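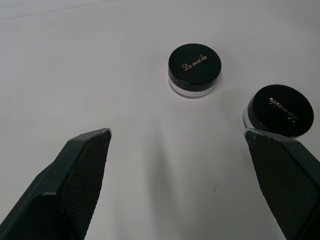
Do the compostable trash bags they sell at the grocery store break down in a backyard pile?

Mostly they don't, or so slowly that you'll be picking green shreds out of your tomato bed two summers later. Read the small print on the box. It says "industrial facility" somewhere near the bottom.

Nerys Bellis
July, 7:40 am

I'm bringing this up because Bernberg is about to sign with Flomow for curbside food scraps, and the whole pitch rests on those bags. You get a pail and a roll of bags, and you put it out with the regular trash. After that the flyer gets vague.

The flyer says scraps are "returned to the soil." Which soil? Where? I called and asked. The person on the phone was very nice and said the material goes to "a regional partner." I asked which region. She said she'd get back to me.

That was nine days ago.

Cost: $151 per household per year, added to the existing trash bill. Your trash bill does not go down to match, even though the sales pitch is that you'll be throwing out so much less trash. I'd like somebody to walk me through that with a calculator.

The town says 2,386 households will be enrolled. Enrolled meaning charged. How many will use the pail is a separate question, and I can't find a number for it anywhere in the packet.

The pilot had 202 homes. They signed up on their own, so of course they liked it! These are people who already rinse their yogurt cups. I'm one of them. You can't take our results and stretch them over the entire town.

Somebody replied asking what I have against composting. I've had a pile behind the garage for years. Leaves, coffee grounds, peels, the odd paper towel. I'm asking about a contract.

Back to the bags, since I keep getting messages. I put three of them in my pile last spring. One tore up pretty well. The other two I could still pick up by the handles in October. My pile doesn't get very hot, so maybe yours would do better. But most backyard piles are like mine.

A big composting site runs a lot hotter and turns everything regularly, and there the bags may do fine. But some sites still screen them out and send them to the landfill along with whatever's stuck inside, because at a glance they look the same as plain plastic. So the question for Flomow is very simple. Does your partner accept the bags or pull them?

Marisol Ayala asked exactly that at the public session. The answer was that partners "vary in their approach." Okay. There's one partner. How much can it vary?

Now the big number. Page four says the program will divert 1,185 tons in the first year. I tried to work backward from it. Divide by the enrolled households and you get just under a thousand pounds each. That's close to 19 pounds of food scraps a week, every week, from every single house, including the ones where one person lives on toast.

Maybe they've counted restaurants in there. Maybe yard waste. The page doesn't say, and the chart next to it has no label on the side.

Barbara Ostrowski wrote to tell me her sister's town has had a program like this for a while and people are happy with it. Glad to hear it. She also said they take scraps with no bags at all, just a pail you hose out, and residents can drive over and see the site. I'd vote for that one.

What I'd want in writing before anyone signs:
the name and address of the site
whether bags get composted or pulled
how loads are weighed, and who sees the slips
what happens to a load that's too dirty
a way to opt out if you compost at home

On that last one, the draft has an opt-out, but you have to apply again every year, with a photo of your pile. I can't get people in my house to take out the trash once a week and they want an annual compost portrait.

If you want to keep scraps out of the trash in the meantime, you don't need any special bag. Line a bowl with newspaper, or keep a lidded tub in the freezer and dump it when it's full. Bury it in the middle of the pile and throw dry leaves on top.

Update, 4:15 pm: Flomow called back. The partner's name is "still being finalized." The contract vote is still on for this month. I've asked the clerk for the pilot weight slips and will post them if I get them.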